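Bristwood's new clear plastics list is out, and yes, wrappers made it on
Aug 9, 2021

If you live in Bristwood you have probably stood over the bin at some point with a handful of see-through plastic, wondering which side it goes in. I do it every week. So I was pretty excited (maybe too excited for a recycling story) to spend a morning in the Lecomte Building, where the new clear plastics list has been coming together.

It's called the Praro list, and it covers 22 kinds of clear household plastic. The old one covered seven, and two of those were things I haven't seen in a store in years!

The setup is very plain. White tables, dark gray carpet, and a round plate where things go to be looked at. Everything on the list is ordinary stuff out of ordinary kitchens, and that's what I liked about it. I recognized all of it, including a few things I had put in the wrong bin that very morning. 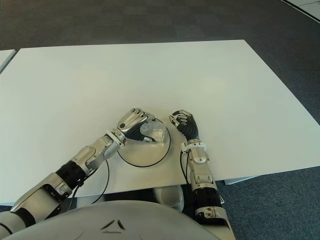
The soft plastics are the big change. Bags, wrappers, the crinkly film that comes around a tray of rolls, all of that used to go straight in the trash here. Starting in January it goes in a separate clear sack, and Drivlow, the company that runs our trucks, will pick it up with the regular load. The sacks are free and come in packs of 40 from the front desk at the Lecomte Building. One pack per household for now, and I'd go early, as I remember what happened with the yard waste stickers.

Please don't stuff the sack inside a rigid container to save space. I asked, hopefully, and got a firm no.
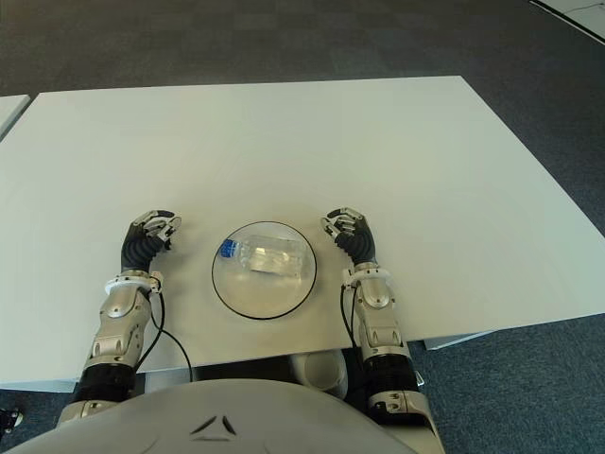
Drink bottles were the part I thought I already understood. I've been pulling the caps off for years, with a little jar under the sink to collect them, and I was quite proud of my jar. Well, the new list says caps stay on. A clear water bottle with a blue cap, label area and all, is about as common as it gets in my house, and under the new rules it goes in whole. Empty it, screw the cap back on and drop it in. You don't have to peel the label either, which will give me back a good chunk of my Sunday nights, or whenever it is I get around to that.

Crushing is up to you. The list says either way is fine, though my neighbors and I have been arguing about it over the fence all week and I don't expect that to stop.

Then there are the boxy clear containers, the kind that pile up in the cupboard until you open the door and they all come at you. These are going in with the bottles. Rinse them first, and scrape out anything sticky. If there's a paper pad in the bottom, that goes in the trash.
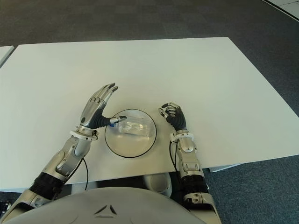 A clear plastic container on the round plate.

Colored plastic isn't part of this list at all. It stays on the old one until the next update, so hang on to that faded sheet on your refrigerator for a while longer. I had hoped to throw mine away, but I've just moved it over a few inches to make room for its new friend.

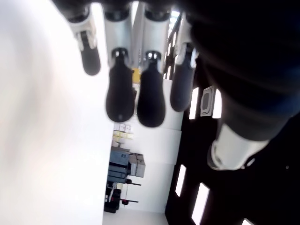 Where to get the list

Printed copies are at the front desk of the Lecomte Building, next to the sacks. There's a large-print version too, and it's much easier to read from across the kitchen. Drivlow will also leave a copy on every cart in town before the January start. Until then the old rules apply, so wrappers still go in the trash.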